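Huvolia Baking School
21 July 2024

1/ Huvolia Baking School has revised its standard recipe for dairy-free lemon loaf. The new version replaces the one issued to students last October. A summary of the changes follows in this thread.

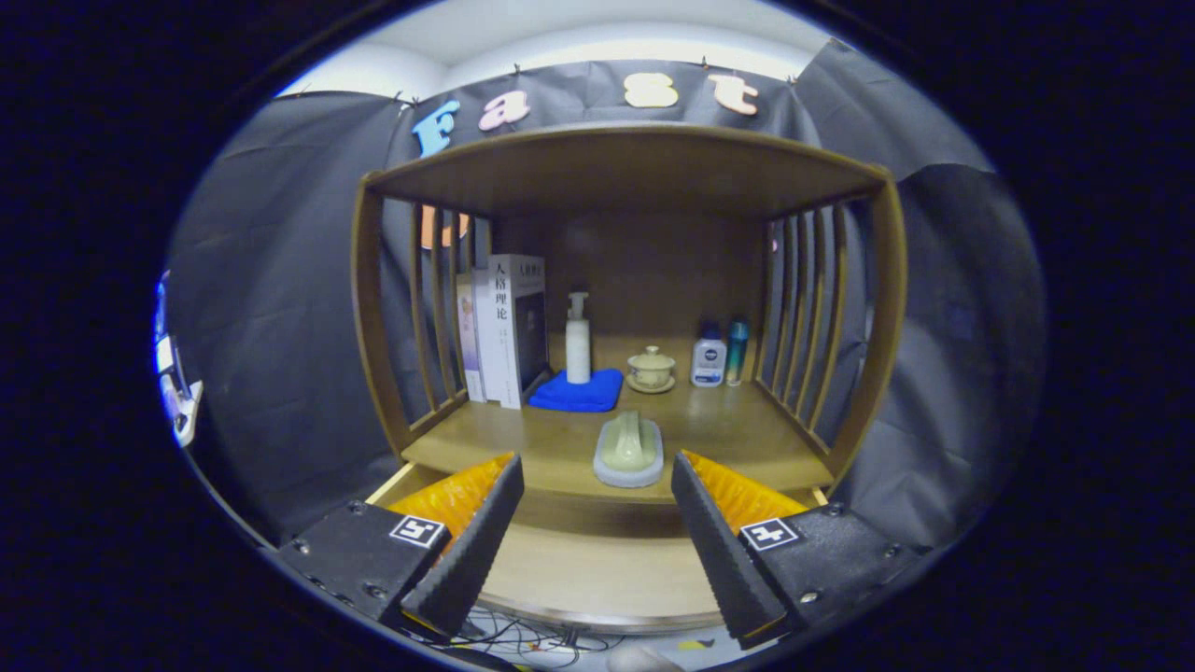

2/ The previous recipe called for oat milk and white vinegar. Students reported a dense line at the bottom of the loaf, particularly when the batter stood before baking. The revised recipe uses soy milk and lemon juice, mixed and left for five minutes before the oil is added.

3/ A total of 506 students and home bakers returned test forms. We thank every one of them. Comments on sweetness were divided, and the sugar quantity has been left as it was.

4/ Flour should be weighed. Cup measures are given in the printed sheet for convenience, but most of the dry loaves reported to us were made with packed cups.

5/ Please use a light-colored metal loaf pan. Glass pans need a longer bake and a lower oven setting. Bakers using the Staruven countertop oven should place the rack in the lowest position and cover the loaf with foil once the top has browned.

6/ The glaze is now optional. It contains powdered sugar, lemon juice and a pinch of salt. Apply it only when the loaf is fully cool. An unglazed loaf may be wrapped and frozen for up to 2 months.

7/ Questions about nut-free and gluten-free versions have been passed to Yurii Boiko, head of recipe testing. The gluten-free loaf is still under review and will not be published until it slices cleanly on the second day.

8/ Printed sheets may be collected from the Vullora teaching kitchen during opening hours. We have ordered 4,000 copies. Bulk requests from schools and cafes should be sent to the Sales office.

9/ The earlier sheet should no longer be used in class. Instructors are asked to replace it in their binders before the next term begins.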